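Visit notes: Dellow case plant, Montoya site

The tour covered the molding hall, the finishing line and the test room, in that order, and took most of a morning in March. Visitors sign in at the north gate and are issued shoe covers and ear protection. Phones may be carried but must stay in a pocket on the molding floor.

## Molding

Dellow makes two families of phone case at Montoya. The Stalano is a one-piece TPU shell. The Kurkum is a two-part design with a polycarbonate back and a soft bumper, and takes up the larger share of the floor. Granulate is dried before use, and the operator on our round put the drying time at about 200 minutes for TPU. Cycle time on the Stalano press is 21 seconds, most of it cooling. Thin walls fill quickly but warp if they are ejected early, and the reject bin beside the press held mainly corner pieces with visible sink marks.

Tool changes are done at shift handover. The cavity inserts for the camera opening are separate from the main mold, so a revised phone model with the same body but a different lens layout needs only a new insert. We were shown one insert being fitted. It sits on two dowels and is clamped from behind.

## Finishing

Parts move from the presses on a covered belt. Gate marks are trimmed by a fixed blade, then the button areas are checked against a dummy handset. The Kurkum bumper is pressed onto its back plate by hand, with a jig to keep the two parts square. Clear cases go through a separate booth with filtered air — dust shows on them far more than on the matte black.
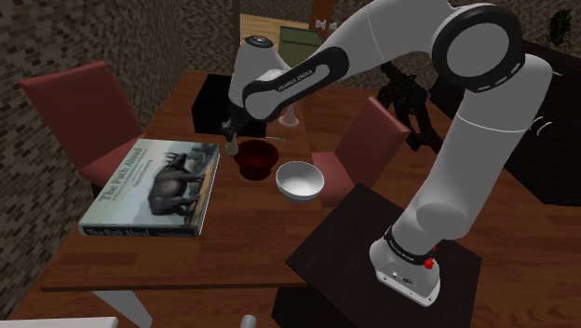

Color matching is done under a fixed lamp at 9 a.m. and again after lunch. The reference chips are replaced when they start to yellow. Clear TPU remains the problem material, and the plant makes no claim that its clear Stalano will hold its color, only that the additive slows the change.

## Test room

Drop tests use a weighted dummy phone released onto a steel plate, on all four corners and both faces. The button rig presses at a rate of 60 strokes per minute and runs overnight. From each batch, 20 cases are pulled for fit, grip and port clearance. Charging plugs with oversized housings are kept in a drawer for the clearance check, as these cause most customer returns on the Kurkum.

Wireless charging is measured with the case on and off. The figures were on a screen during the visit, but we were asked not to copy them down.

## Practical points

Groups are kept small and the route includes two flights of stairs. Bring a jacket for the material store. The sample counter at the exit sells seconds from both lines, unboxed, card payment only.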